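Old office towers get a second life, one blue drive caddy at a time
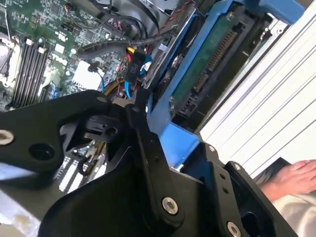 Veltberg's unwanted office computers are being opened up, sorted through and, where there is any hope for them, put back to work. The town's repair workshop, Drosora, took in 90 desktop machines after the accounting firm Gilmartin moved its staff to laptops and discovered that a storeroom can only hold so many beige decisions.

The workshop began going through the pile on 2nd February. Each computer gets its side panel off, a look at the board and memory slots, and a decision on the hard drive, usually in that order, though the drive is what the former owners ask about most. Gilmartin wants every one of them wiped before the machines go anywhere. Accountants are like that.

Many of the towers are Dells of the sort that spent years under desks being kicked by people on the phone. They have their admirers at the workshop. The hard drive sits in a blue plastic caddy, so a person can find it without a manual, and the connectors carry printed labels for anyone who has forgotten which one they pulled. Newer machines, the workshop notes with some bitterness, tend to be held together with glue and optimism.

So far 21 computers have been through the first check. Three were beyond saving and have been set aside for parts, one of them thanks to what appears to have been a full cup of coffee with cream. The rest need a good dusting, a fresh drive in some cases and, more often than anyone at Gilmartin would like to hear, just a new clock battery.

Dust remains the main opponent. The bag on the workshop vacuum has been changed more often this month than in all of last year, and the finds inside the cases have included paper clips, a birthday candle and a parking ticket that was never paid - the workshop has declined to say whose.

Software is being handled by Skivix, a small local outfit that sets up a free operating system on each machine along with a browser and a word processor. It takes roughly 3 hours per computer from first screw to working desktop, most of it spent watching a progress bar that claims to have one minute left.

Finished computers will go to the Veltberg library and to households that have asked for one. There is already a waiting list, and people on it are reminded that a monitor isn't included. Keyboards are, although the workshop makes no promises about the space bar.

Drosora is also short of SATA cables and would be glad of any that are lying in a drawer. It has plenty of mouse pads. Please stop bringing mouse pads.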